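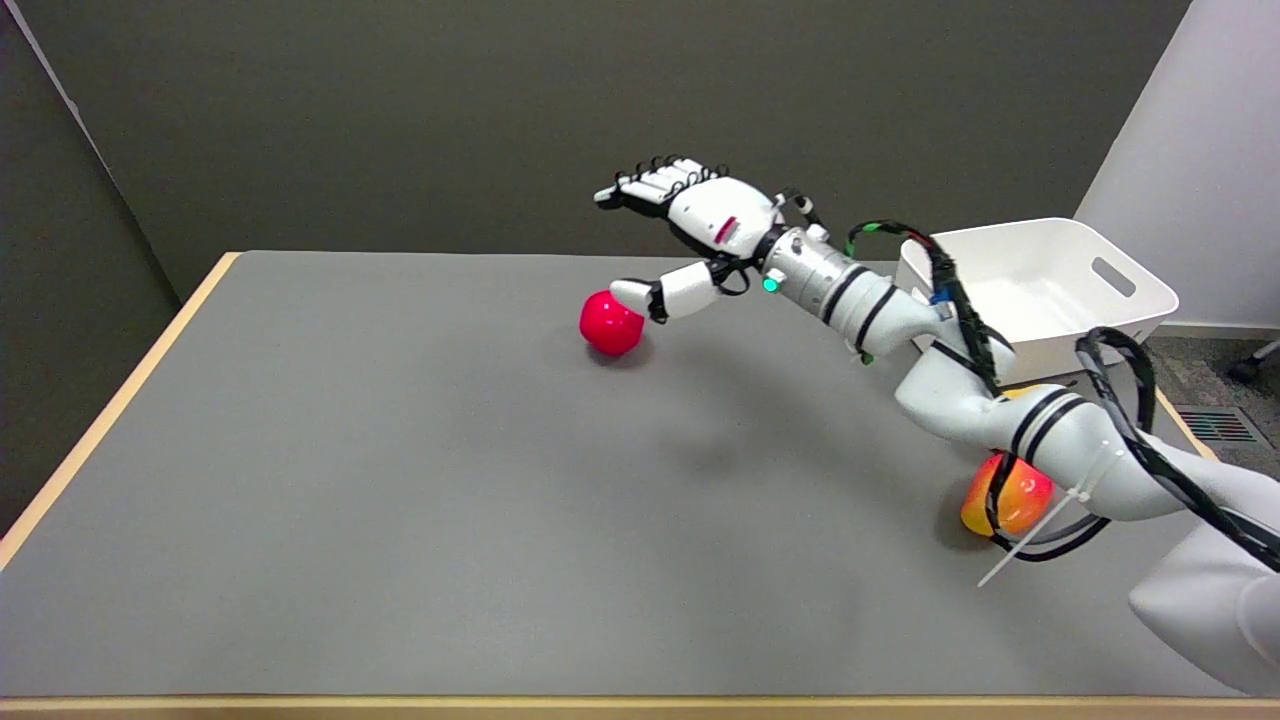

2023-02-20 – Balls, second batch

Carried on with the ball sorting this morning. The red glossy one is the only one I've kept on the grey table, the others have gone back in the Stosari box. It shows up well against the grey, though the smooth finish picks up a highlight from the lights, so colour readings should come from the side and not from the top.

Weights, kitchen scale, grams:
Red, glossy: 280
Blue, matt: 692 (the filled one, label it)

The blue one is far too heavy to go with the rest. I think it came in with the Skustov order in December and was put on the wrong shelf. Moved it to the bottom drawer.

Rolling: the table top isn't level. Put a ball down near the middle and it creeps towards the window side. Two folded bits of card under the leg on that side cured most of it. Needs a proper foot – Rostik do a screw-in one, part 735 in their list, have asked for 2.

Wiped the red ball with a damp cloth before weighing. No marks or scratches that I could find. The matt ones hold dust and want soapy water.

Still to do:
– weigh the green ones
– find the lid for the Stosari box
– return the foam rings to Alipour, wrong diameter, ball sits too deep in them
– write the weights on the balls' labels, pencil won't take on the glossy kind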